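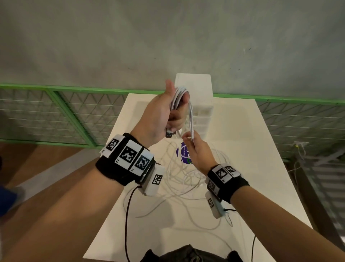
August 8, 2020. Cable sort, Flelbridge bench stock. The white leads from the June intake had been put away as one lot and had knotted themselves into a single mass, so the first job was separation. Method: lift a bunch in the left hand at table height plus a forearm, let the strands hang, and draw them out with the right. Lifting matters. Pulling along the table top only tightens the crossings in the heap underneath. Keep the plug ends pointing down out of the fist, where the small dark metal tip is easy to find and can be followed back up to its own loop.

Notes on technique, for Xiaoqing Xue and anyone else who takes a turn:

1. Start from a connector, never from the middle of a loop. A mid-loop pull on the first bundle cost 9 minutes.

2. Pinch one strand only. If two come, put both back and start again.

3. Hold the bundle high and work the lowest hanging lead first. The rest stay in the left hand -- do not set them down on the heap between pulls. 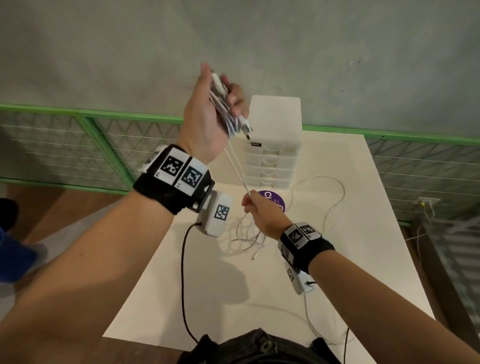 4. Coil each freed lead over four fingers, 5 turns, tail tucked once. No tight wraps at the plug. Jingyi Xiao prefers figure-of-eight for anything over 2 metres; agreed, but the short ones will not hold it.

Storage. Adelmo Vitale wants the leads kept by connector type, and the old Bamholm list has them by length. Going with connector type. Length can be judged by eye once a lead is coiled, whereas the tips are small enough to confuse. Limit per drawer not settled. Overfilled drawers are what caused the trouble in June, when ends caught on the runner and were dragged back out with whatever was next to them. 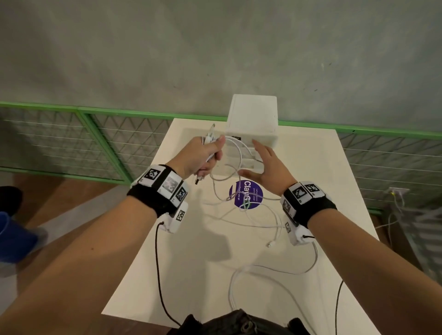
A paper band on each coil would prevent most of that, at the price of 30 seconds a lead. Will try it on the Merard set first and compare after a month's use.

Outstanding: continuity check on every lead before it is banded (Xiuying Yan has the tester). Labels to be printed, black on white, type only. Ask Xuelian Hao whether the spare plugs stay with the leads or go back to Yu.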